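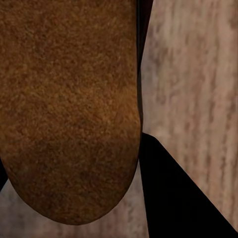 Satish Chaudhary writes that he would buy a machine tomorrow if it could clear the floor by the front door while he is at work, and that every one he has looked at so far still wants a person in the room.

That is a fair summary of where things stand in July, and the Zultodine is no exception yet. It picks up many of the things people leave on floors and tables. It does some of them well enough to leave alone and others only with someone close by.

Zultodine two-finger arm, by Brorkine
Tabletop and floor-stand versions

What it does now

Picks up single items with firm sides and moves them to a bin, shelf or mat you have marked in the setup screen. Small boxes, closed bottles, brushes and blocks are the easy ones. In our shop trial the arm was given 150 pickups of mixed household items and needed help with 17 of them. Most of the trouble came from soft things that folded when the fingers closed, and from items lying against each other.

What it does with help

Footwear, bags, slippers, soft toys. The arm can usually lift them by one edge, but it may set them down on their side or facing the wrong way. If you want shoes in pairs with the toes to the wall, plan to straighten them yourself.

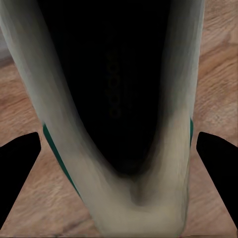

Cream white with dark green trim, close up from above.

What it does not do

Laundry folding, dishes, anything with liquid in it, anything on stairs. It will not sort by owner. Do not use it around pets or small children.

Shop-floor use

Two customers run the floor-stand version at packing benches, where it returns hand tools and empty trays to a rack. The work is slow and repetitive and the items are always the same, so the arm does better there than in most homes. Anyone expecting it to keep pace with a person at the bench will be disappointed. Allow 32 seconds for a pickup and a drop.

Specifications

Reach: 545 mm
Fingers: two, replaceable
Control: Onolent software, included
Mounting: table clamp or floor stand (order separately)

Practice scenes

Onolent comes with a set of practice scenes so you can try a pickup on screen before you run it on the arm. Scenes can be edited and saved. A pickup that works on screen should still be watched the first few times on the real arm, especially with soft items.

Ordering

The tabletop version ships from the Thambiah warehouse. Floor stands are built to order and take longer. Spare fingers are on the parts page. Returns are accepted if the clamp has not been drilled or altered.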